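Comparing two grippers in simulation before you spend the money

Posted November 25, 2024 in Arms and Ends

At some point every small lab ends up with two grippers on the shortlist and one line in the budget. Ours were the Hollska, a slim two-finger unit, and the Dirirby, which has fat padded fingers and a price to match. The sales sheets for both promised "adaptive grasping," a phrase that covers everything from real force control to a spring.

This guide walks through the comparison we ran in August on a two-armed model in the Trarnstead simulator. You'll need a robot model with matching arms, a collision mesh for each gripper and a free afternoon. Make it two afternoons if the meshes come from the manufacturer.

Step 1. Put both grippers on the same robot

Mount one on each arm. It saves reloading the world every time you change your mind, and the lighting, physics settings and camera stay put. Check the wrist offset on each side before anything else. I once spent a whole morning admiring how badly a gripper reached for things, and the tool centre point was sitting inside the wrist.

Step 2. Match the settings that ought to match

Finger friction, solver step and closing speed should be identical on both sides for the first pass. Finger mass shouldn't, so leave that as supplied. If a mesh arrives with its mass set to zero (hello, Hollska), fix it now or watch the arm achieve flight.

Step 3. Pick a dull room

Trarnstead ships with a few furnished rooms, and the temptation is to choose the one with the most clutter. Don't. You want a table, something flat and stiff, something soft, and some sort of cabinet with a handle. A plant in the corner is fine. It gives the arm something to hit.

Step 4. Run the same six tasks with each gripper

Ours were: close a panel, slide it, lift a cloth by the edge, lift it from the middle, pull a handle, let go of the handle. The last one sounds like padding until you see a padded finger refuse to do it. Run every task with one gripper, then swap the mounts and run them again, so you aren't grading the left shoulder's reach and calling it grip.

Step 5. Look before you close

Pause at the pre-grasp pose and save a view from the head camera. Most bad grasps are already bad at this point. Check that the fingers straddle the thing you want and that the other arm is parked somewhere harmless. If the camera is tilted, leave it tilted for every run. Levelling it halfway through means starting over - ask me how I know.

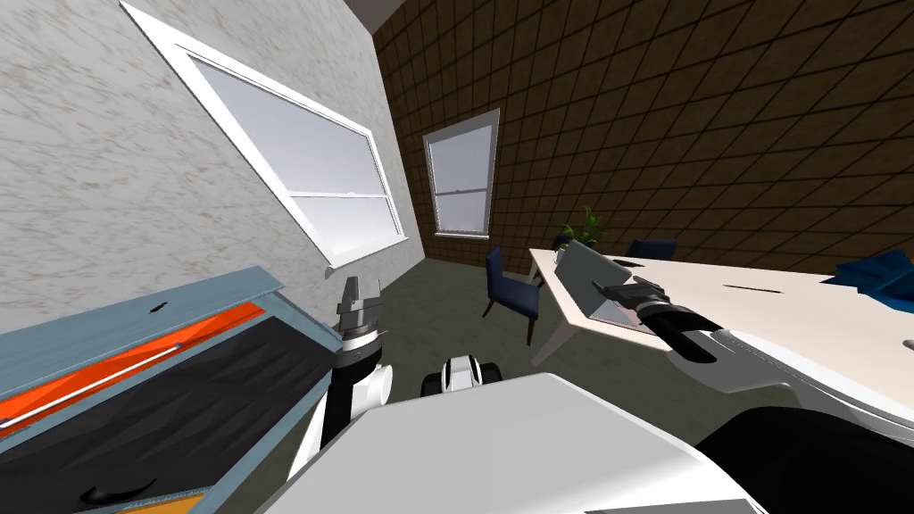
Pre-grasp check: padded gripper at the grey panel on the table, two-fingered gripper parked upright and open on the left arm.

Step 6. Score it simply

Give each attempt a pass, a fail or a "sort of," and write a note for every "sort of." We started with the Baláž scale, which has more categories than we had patience, and dropped it by lunch. Keep the logs, including the embarrassing ones.

Once the scores are in, loosen the friction value and repeat the cloth tasks. Simulated cloth is generous in some moods and made of soap in others, so treat those results as a hint and save your firm opinions for the handle.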